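The Night the Eels Come Up
08/11/2025
By Reet Toom

The rain started a little after supper, and by the time I had my boots on, Margus Liepiņa was already standing in the stream with a red headlamp on his forehead and a grin I could see from the bank. "Rising," he said, and held up a hand for quiet.

I had driven out to Storska, the small tidal river that runs behind the old cannery lots, to see baby eels climb a wall. I'd been told it was worth the drive. It was worth a much longer one!

American eels begin life far out in the Sargasso Sea, as flat, clear larvae shaped something like a willow leaf. They ride the currents for months, and somewhere near the coast they change shape, slim down, and become what people call glass eels, so see-through that you can make out the thread of the spine. Then they head for fresh water. They pick up color as they go, and by the time they reach the foot of the Storska dam they are elvers, brown and wiggly and very determined.

The dam is a low one, built for a mill that has been gone for generations. A grown person could scramble over it in a minute. For an elver it's a cliff, and yet on a wet, dark night a good many of them try it anyway, pressing their bellies to the damp concrete and wriggling straight up. They can breathe partly through their skin as long as it stays moist. What they can't do is hang on where the water sheets down fast, and most of them get washed back to the bottom to start over.

So Margus and his neighbor Inese Koppel built them a ramp.

It's a long trough lined with bristly matting, with a trickle of river water running down it from a hose. The elvers smell the water, find the bottom lip, and weave themselves up between the bristles. At the top they drop into a covered tank, and in the morning somebody carries them up to the pond and lets them go. The first version was 20 feet long and far too steep. The present one is gentler, and Inese, who taught shop at Corgate for years and does not care for wobbly things, has bolted it down at every joint.

We crouched beside it and waited. Margus switched his lamp to its lowest setting. For a long while there was only rain on my hood, and then Inese touched my sleeve and pointed at the lip of the ramp, where the matting seemed to be moving on its own. I leaned in. Elvers, each one the length of a finger and hardly thicker than a bootlace, pushing up in fits and starts, resting in the bristles, pushing on again. One paused right at my knee with its chin on a bristle like a swimmer at the edge of the pool. I'm afraid I cheered.
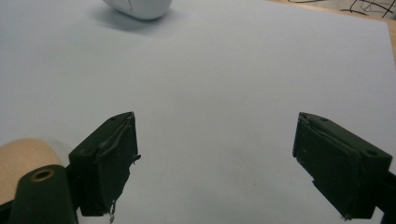
What the Ramp Has Taught Them

The best nights come in May, when the water warms and the moon is small. The record so far is 21 pounds of elvers in two nights, which is a staggering heap of animals when you think how little one of them weighs. A dry, bright week can bring none at all.

Yulan Ye, a fish biologist who visits the river through a stream group called Planness, is most interested in what happens afterward. Eels may stay in fresh water for decades, tucked under banks and logs, eating nearly anything they can swallow. Then one fall their eyes grow large, their bellies turn silver, and they leave for the ocean to spawn and die. "Everyone loves the little ones," she told me. "But come back when the silvers run. You'll see an animal as long as your arm go by in the dark, and it's heading for a place it left before it was even really an eel."

Getting the big ones safely downstream is a separate problem. Here they slide over the spillway at high water, with no turbines to get past. On Grīnberga Creek, one valley over, they aren't so lucky, and Yulan hopes a narrower screen will go in there before next fall.

Dzintra Stankevičius, who is 70 and has lived beside the pond all her life, remembers her father catching eels off the bank and smoking them over apple wood. Then for a long stretch there weren't any. Last summer she was pulling weeds at the edge of the water when one as thick as a broom handle slid out from under the dock, looked her over, and slid back. She went in and phoned Margus at once, and she has left that patch of weeds alone ever since.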